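作業ノート 2019年1月5日
Gikcombe作業室 ドライブベイおよび模擬基板の着脱確認

12月分の続き。キャディのレールとベイの嵌合を先に見る。前回、奥まで入れる手前で引っかかる個体があり、保留札を付けたまま年を越した。対象は棚番号119のドライブ。コネクタ側の汚れは綿棒と無水アルコールで拭き、乾いてから着手した。ねじの増し締めは実施せず。

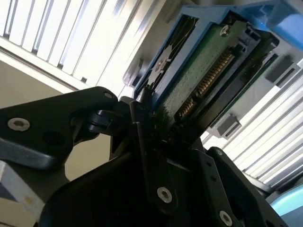
■ キャディ(青)

レールは樹脂、ドライブの裏面は基板がむき出しになる構造。持つときは側面のレールに指をかけ、基板の部品面は押さない。SATA端子は電源側が短く、信号側が長い。差し込みの向きはここで見分けられるので、目印のシールは廃止でよいと思う。Deanは残す派。Marsdenの旧手順書では端子の清掃を5回の着脱ごととしているが、根拠の記載がない。当面7回ごとに変更し、接点の状態を記録して比較する。

挿抜力はばね秤で測定。引き抜き側の最大値は前回よりわずかに低い。測定点が少ないため傾向とは言わない。秤のゼロ点は毎回取り直すこと。12月の記録のうち、ゼロ点の欄が空白の行は集計から外した。

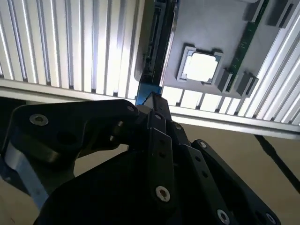

模擬マザーボードは、アルミフレームへの固定をやり直してから使う。Jarnachから届いたスペーサは高さが揃っておらず、平ワッシャで調整した。メモリの抜き差しで基板がたわむと、爪の掛かり具合が変わって比較にならない。緑のモジュールはCPUソケットの右側にあり、爪がソケットのすぐ脇に来るため、片側の爪を開くときに指の逃げが少ない。工具を使う場合は樹脂製に限る。ソケットの白い角形チップは照明を強く反射するので、外観確認の際は照明の角度を変える。長いスロットについては今回対象外。次回、挿入深さの基準を決めてから始める。

基板側の累計着脱は記録上209回。爪の白化は目視で認めず。ただし拡大鏡での確認はまだ。
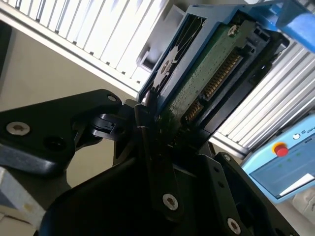 記録:Cyril Whiteley(組立評価担当)

白いラックのスロットは隔壁の間隔が狭い。キャディを斜めにしたまま寄せると角が隔壁に当たるため、正面で向きを揃えてから入れる。引っかかりの件は、レール先端のバリが第一候補。紙やすりで落とす前に、先端の形状を控えておくこと。削った後では比較できない。

残件
・棚番号119の保留札は継続
・Zastelの予備キャディの寸法測定(ノギスは校正から戻り次第)
・スペーサの高さ、Jarnachへ問い合わせ。Dean Oakleyに依頼済み
・旧手順書の清掃間隔の欄に、変更日と変更者を追記
・ばね秤の記録用紙、ゼロ点の欄を左端へ移す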